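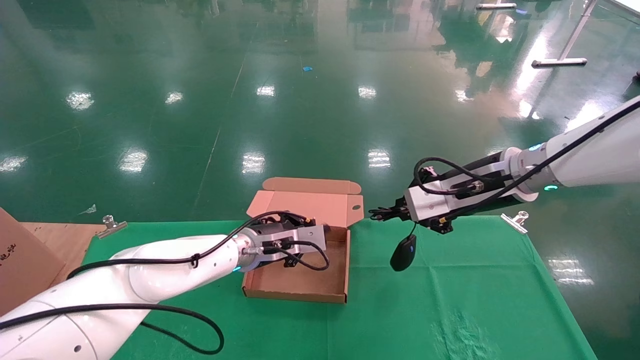
Romutine Cloth Rental: Frequently Asked Questions
Last updated 2023-12-16

Where are you located?
We are on the ground floor of the Abou Jaoude building in Sotdale. The pickup door is on the parking lot side. The street door belongs to the dentist, and they can't sign for your order.

What do you rent?
Table covers, napkins, chair covers and plain backdrop cloth. We don't rent tables, chairs or dishes.

What size do I need?
Measure the length and width of the table, then decide how far you want the cloth to hang. Add the hang twice to each measurement. If your table has rounded corners, order as if the corners were square. For round tables, use the distance straight across the middle.

How long is a rental?
The standard rental is 7 days, counting the day of pickup and the day of return. If you need longer, ask when you book. We can usually say yes outside of September, when the wedding orders overlap.

Is there a minimum order?
Two pieces for pickup, 12 for delivery. Pieces can be different sizes and colors.

Do you deliver?
Yes, inside Sotdale and to the Custska fairgrounds. Samer Nseir handles the delivery schedule and will call you the day before. Someone has to be there to receive the order. If the venue has a loading door, please tell us which one.

Do the cloths come ironed?
White and ivory covers are pressed and come on hangers. Colored covers and backdrop cloth come folded and will show fold lines. You can hang them overnight or use a steamer. Please don't iron them on a painted or varnished table.

Do I have to wash anything before I return it?
No. Shake off crumbs and put everything back in the bag. Do not put damp cloth in a closed bag, as it can mildew before we open it. Let it dry over a chair first.

What about dusty or chalky marks?
Leave them alone or shake the cloth outdoors. Rubbing with a wet towel pushes powder into the weave and makes the spot harder to clean. Pale marks show more on green, navy and black than on light colors.
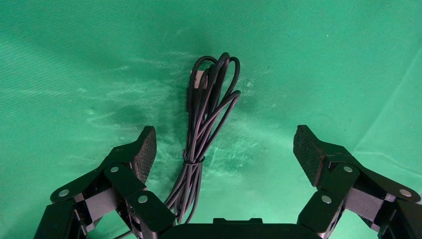 Pale streaks on wrinkled green cloth.

Will I be charged for stains?
Ordinary food and drink stains are covered by the rental price. Candle wax, burns, paint, permanent marker and tears are not. If a piece can't be used again, we charge the replacement price listed on your receipt.

Can I use tape or pins?
Safety pins are fine on the hem. Tape is not, including the kind sold as removable. We lend out table clips at no charge, so ask for them at pickup.

Can I see a color before I book?
Yes. We can mail two swatches per order. Colors look different on a screen, and the greens are the worst for this. You can also come by and look at full pieces.

What if I need to cancel?
Cancel before your order is packed and you get everything back. After that we keep the deposit. You can move the deposit to a new date once.

Who do I contact about a large event?
Ask for Walid Boutros at the front desk. Have your table sizes and the venue name ready when you call.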